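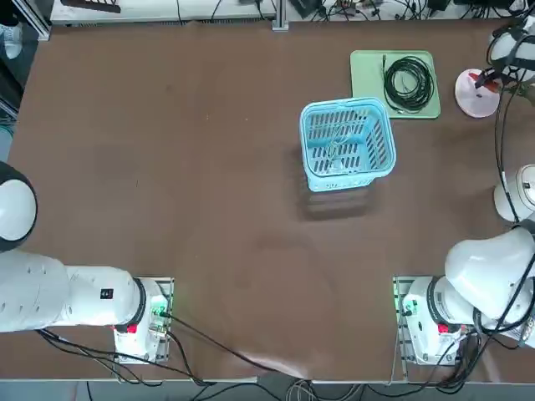 Caulk keeps cracking along my crown molding every winter. Paint over it, or rip it out?

Asked by Prevard, 2026-07-13

Two years ago I put up crown molding in our upstairs bedroom. MDF, painted white, nailed into the studs and (where I could find them, and I use "find" generously) the ceiling joists. I caulked the top and bottom edges, painted, stood back and felt like a man who owns a level.

By January there was a gap along the top edge that you could slide a business card into. I recaulked. By spring it had closed up and squeezed out a little bead like toothpaste. I scraped that off and repainted. The next winter it cracked again in the same place, all along the outside wall and nowhere else.

The attic is right above. The roof is trusses, if that matters. The caulk was whatever was cheapest, and I have a feeling somebody is going to bring that up. I've spent $300 on this room and would like to stop. Do I fill it again with something better, or take it all down and start over?

3 comments
Wamska: Which wall is the gap on, long side or gable end?
Prevard: Inside wall, running down the middle of the house. Sorry, I wrote outside wall up there. It's the inside one.
Wamska: Well, that changes everything. 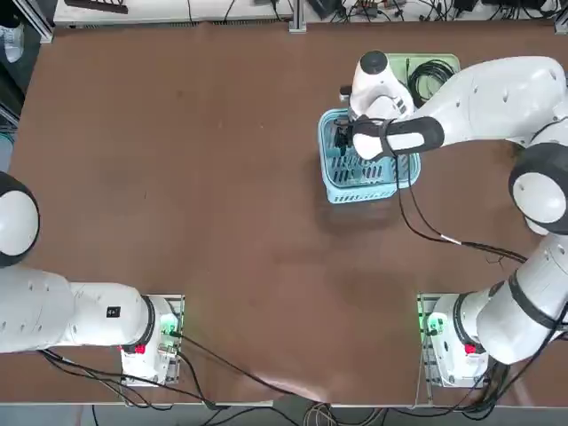
Answer 1 (accepted)

It's truss uplift, and your molding is being held by two things that are trying to leave each other. In cold weather the bottom part of the truss sits down in the insulation, warm and dry, while the upper parts are out in the cold attic taking on moisture. They change length by different amounts, the truss bows up in the middle, and the ceiling goes with it. In summer it comes back down and gives you the toothpaste. Your outside walls don't show it because the trusses are sitting on them.

No caulk will fix this. You could buy the kind that comes with a lifetime guarantee and a handshake and it would still let go.

What you do is pick a side. Nail the crown to the wall only or to the ceiling only. For uplift, most people go with the ceiling, so the crown rides up and down and the bottom edge slides against the wall. Then you paint the wall the crown color for an inch or so below the molding, before it goes back up, and when it moves you see more paint instead of a gap. Don't caulk the bottom edge at all. I know it hurts.

If you'd prefer to keep it nailed to the wall, a flat strip on the ceiling behind the crown does the same trick upside down.

You only need to redo the one wall. Cut the paint line with a knife first, go slowly with a flat bar, and pull the nails through from the back. MDF doesn't forgive prying. Buy one spare length now in case.

Look over the corners while you're at it. If those have opened too, they'll need coping, and you have my sympathy.

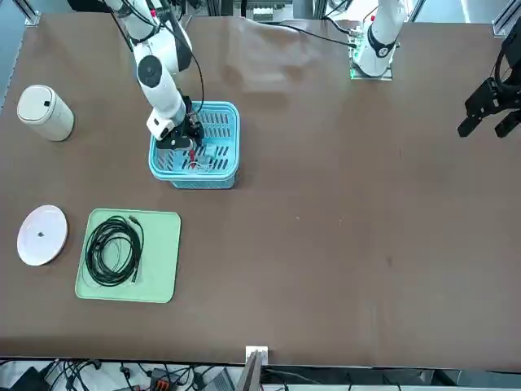 Adanech Negussie

I'll disagree a little. Everything said above about trusses is right, but I would live through one more winter before touching a pry bar. Cheap painter's caulk shrinks on its own, and a card-width gap is on the small side for uplift. Scrape out the old stuff in October, run a good elastomeric caulk, and leave it unpainted for a day or two before you go over it. Put a pencil tick on the wall at the bottom edge and another on the ceiling at the top. Come January you'll know which one moved.

If the ceiling tick has wandered off, fine, go do Answer 1. You're out one tube.

Also check the humidity up there. We ran a humidifier in our bedroom for years and then wondered why every joint in the trim looked like a dry riverbed when we quit using it.

2 comments
Prevard: I like this one because it involves doing nothing until October.
Wamska: You'll be back in February.
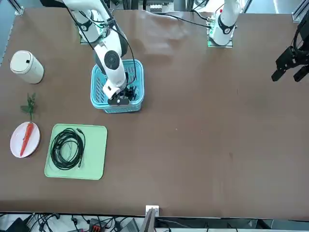 Answer 3

had the same thing, took the crown down and never put it back. Patched the nail holes, painted, and the corner where the wall meets the ceiling looks like a corner. My wife says it looks unfinished but she says that about the deck too and the deck has been done for 8 years

1 comment
Workneh: Did you get any cracking in the drywall tape afterward? Mine did, same wall, right down the hallway.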